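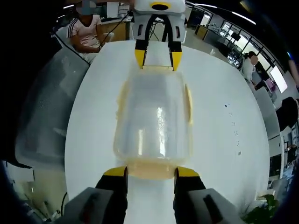
A clear plastic container on a round white table.

I make a batch of granola every other Sunday-ish evening, and for years it went soft by the middle of the week. I blamed the oats. Then I blamed the honey. The trouble was mostly how I was storing it, so this is the way I do it now.

Weigh out 400 g of rolled oats and 200 g of mixed nuts and seeds (I buy the big Kikavura bags, but any will do). Warm 115 g of honey in a small pan with a good glug of oil and a pinch of salt, then pour it over and stir until everything looks shiny. Spread it on two trays, nice and thin, and bake at 150C for 30 minutes. Give it a stir halfway through. 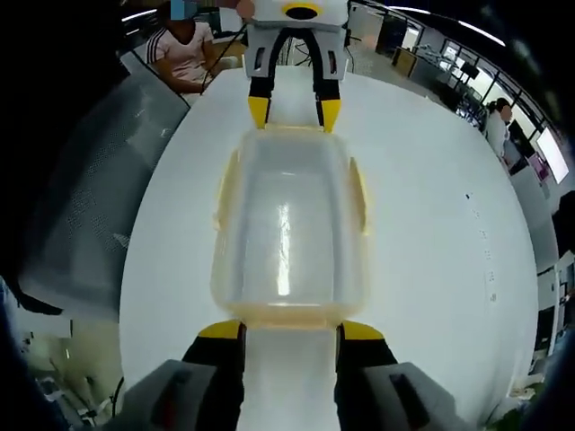

Now leave it alone! I know it smells lovely, but it needs to go completely cold on the trays before you put it anywhere near a lid. Mine usually sits out till bedtime. If you box it up warm, the steam has nowhere to go and you'll have chewy granola by breakfast - I've done it more times than I'd like to admit.

While you wait, wash your tub and dry it properly, corners and lid as well. I go over mine with a tea towel and then leave it upside down on the rack for an hour. Dried fruit goes in a separate jar, and I add it to the bowl in the morning. My sister-in-law swears by mixing it all together, and hers is always sticky.
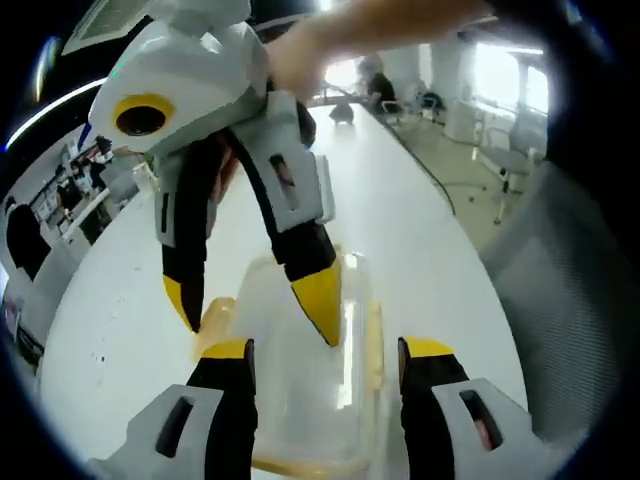 Can I rescue a batch that's already gone soft?
Spread it back on a tray and give it ten minutes in a low oven, then let it cool fully again. Pick out any raisins first or they'll turn into little bullets.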